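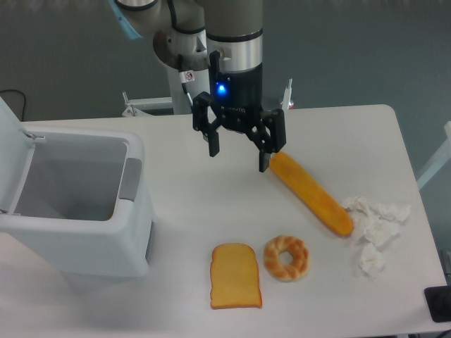 Keeping bread, and clearing up after it

Kitchen notes, page 2
Revised Sunday, October 23, 2022

Bread goes off in two separate ways, and the remedies conflict. Staling is a change in the starch. It starts as the loaf cools and runs fastest at fridge temperature. Mould is a growth on the surface and needs damp. A loaf sealed in plastic stales slowly and moulds early. A loaf left in the open dries out within a day or so and seldom moulds.

Storage by type

Crusty rolls and long loaves: paper bag, room temperature, eat the same day. Plastic softens the crust overnight.

Soft white rolls, milk bread, anything with egg or butter in the dough: sealed bag, room temperature, two to three days. The fat slows the drying.

Sourdough with a thick crust: cut face down on a board, cloth over the top. Once the cut face feels leathery, move the loaf to a bag.

Rye: wrapped, cool cupboard, up to a week. Most dense rye slices better on the second day.

The fridge is suitable only for bread with a moist filling, and for bread that will be toasted in any case. In very humid weather it will hold off mould, at the cost of texture.

Freezing

Freeze on the day of baking or purchase. Let home-baked bread cool fully first, or the steam will turn to frost inside the bag. Slice before freezing. Press the air out by hand, fold the neck over twice and clip it. Write the type and the month on the bag. Bread marked November should be used by the end of January; after that it is safe but tastes of freezer.

Thaw whole rolls in the bag on the worktop, then give them a few minutes in a hot oven. Slices go straight into the toaster. Do not thaw in the microwave unless the bread will be eaten at once, as it turns tough on cooling.

Reviving a stale roll

Wet the crust under the tap for a second, shake it, and place it on the bare oven shelf at 180 degrees for six minutes. Small rolls need four. This works once. A second attempt gives a rusk. Discard anything with visible mould, including the parts that look sound, and do not sniff at it to check.

Crumbs

Any roll too hard to revive can be grated or put through a processor. Spread the crumbs on a tray and dry them in a low oven for 30 minutes, stirring at half time. Cool, then store in a jar. A test batch last winter gave 497 g of dry crumbs from a week of leftover ends, enough to fill 2 Fiton jars of the tall pattern. Damp crumbs will clump against the glass within a day – return them to the oven if so. 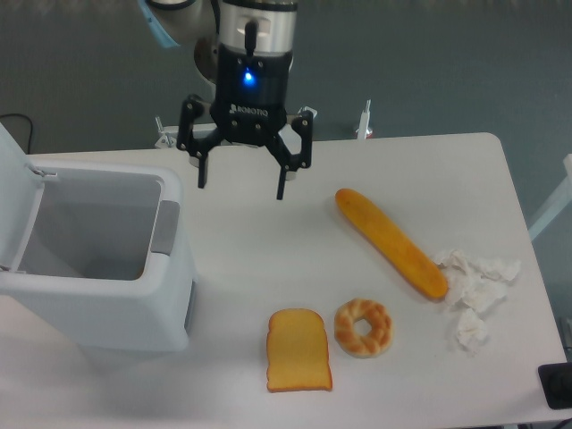

Cleaning the bread box

Empty it weekly. Tip out the crumbs, wipe with a cloth wrung out in one part white vinegar to four parts water, and leave the lid off until fully dry. If mould has been found, wash in hot water and washing-up liquid first, rinse, then use the vinegar. Wooden boxes should be wiped only, never soaked. Wash the bread board and the knife handle on the same day; both carry spores back to a fresh loaf.

Itsuki Nishimura of Hilville writes that he lines his box with a folded tea towel and changes it when he changes the loaf. I have tried this for a month. The box stays cleaner, and the towel adds one item to the wash.

Small lidded bins

A small bin on or near the worktop saves carrying crumbs across the floor. Points to observe:

Empty it daily in warm weather, every other day otherwise.

Put a sheet of newspaper in the bottom, under the liner. It takes up leaks.

Wipe the underside of the lid. Most of the smell collects there and along the hinge.

Fold the liner over the rim by a hand's width, or the first heavy load will pull it in.

Keep wet waste such as tea bags separate from stale bread. Bread soaks up liquid and ferments quickly.

For a stubborn smell, fill with hot water and a spoonful of washing soda, leave for an hour, rinse and dry upside down. Do not mix soda and vinegar in the same wash, as each cancels the other.
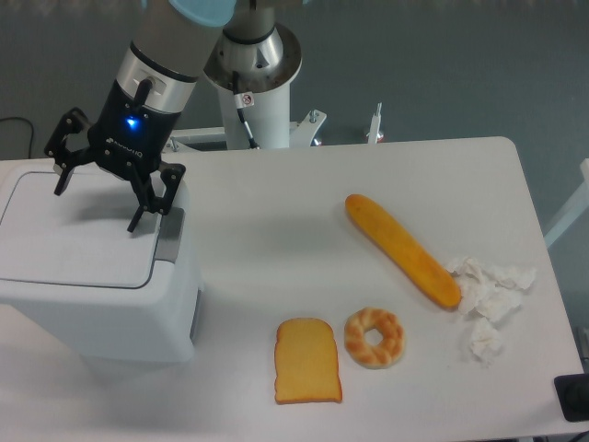 White plastic bin at the table's edge.

Stale bread can go in a closed compost bin in small amounts, torn up and mixed with dry leaves. An open heap will attract rats.

Next page: Storing flour and yeast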